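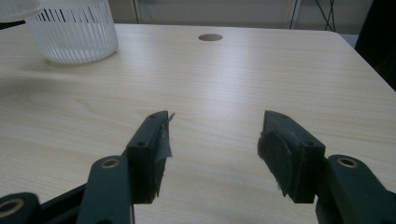

Photo: worktable at Killus, attached to message 2081

Woodcare list archive
Message 2081
Date: 6 May 2025
Subject: Re: Dull patches on a pale tabletop, oil or start over?

Replying to the list, as I think a few people have the same kind of table. The earlier message first:

> We have a big pale table in the shared workroom and it has gone
> dull in patches. The middle is the worst. Somebody wiped it
> with a kitchen spray for a long time and I think that is what
> did it. You can see the patches when the ceiling lights are on
> and not much in daylight.
>
> I was told to strip it and put on polyurethane. I was also told
> to just oil it and leave it alone. The table gets used every day
> and I can't have it out of service for a week. It was bought
> from Staneck secondhand and came with no papers, so I don't know
> what is on it now.
>
> Also, does anybody round over the corners on theirs? Ours are
> sharp and people walk into them.

I would not strip it yet. Find out what is on it first. Put a drop of water somewhere out of the way and come back in ten minutes. If the spot has gone dark, the finish is thin or gone there and the table will take oil. If the drop is still sitting on top, there is a film of some kind and oil will just lie on the surface and get sticky. Try it on a dull patch and on a good patch, because they may not give the same answer.

Ours at Killus is a light wood too, pale beige with a fine grain that runs a little wavy. It had been oiled by the people before us, with what I don't know. I did it over last July with Clarero hard wax, the clear matte one, and it has been in use ever since. With the light overhead there is a soft shine in the middle and toward the back, and the near part looks a bit cooler and grayer. That grayness bothered me at first and I was ready to sand it all again. Then I turned off the overhead light and carried a lamp around the table, and the gray moved with the lamp. So before you do anything, check whether your patches stay put when the light moves. If they do, it is the finish. If they wander, leave it alone.

What I did, in order:

Washed it with dish soap and warm water, wrung the cloth out hard, dried it right away with a towel. Did that again the next morning. If there is kitchen spray built up on yours you may need a third go. The rinse water should look clean at the end.

Sanded by hand with 180 and then 220, with the grain, long strokes end to end. I used a cork block. A machine sander would be quicker but I have put swirls in a pale top before and they show badly once the wax goes on.

Vacuumed, then wiped with a cloth that was barely damp. Let it dry overnight.

Two coats of Clarero, very thin, put on with a white pad. The first one I left for 11 hours, which was just how the day fell. The second I left for 6 and then buffed with an old T-shirt. The can covered the whole top and there was plenty left over for touchups.

If you work in the evening and leave it overnight you lose very little time with the table. I stayed off it for two full days after the second coat and then only put light things on it for a week. No wet cups in that week.

Put any oily rags flat outdoors to dry, or in a bucket of water. Don't ball them up in the trash.

About polyurethane. It is tougher, no argument there. But when it gets a scratch you have to do the whole top again, and with wax you can rub out one spot and feed it in. For a table that gets used every day I would rather have the one I can fix in an evening. Others here will disagree, there was a long thread on it in the Zabala days and it is all in the old archive.

One thing on color. Plain oil will make a pale top go yellow, some woods more than others. If you want to keep it light, try the finish on the underside first and look at it after a few days, not the same afternoon. Mine darkened very slightly and then stopped.

On the corners - yes, round them. Ours are rounded and I don't miss the sharp ones. Trace around a coin or a jar lid, take off the bulk with a rasp, then a file, then paper. Work from the top face down so you don't chip the edge. A coin gives you a small curve and a jar lid a generous one. Check first whether the top is solid all the way through. If it has a thin face glued on, a rasp will go through that fast and you'll be looking at whatever is under it.

For everyday cleaning I use a damp cloth and dry it after. Throw out the kitchen spray, or at least move it to a different room.

Let us know what the water drop does.

Reply to list | Previous in thread | Next in thread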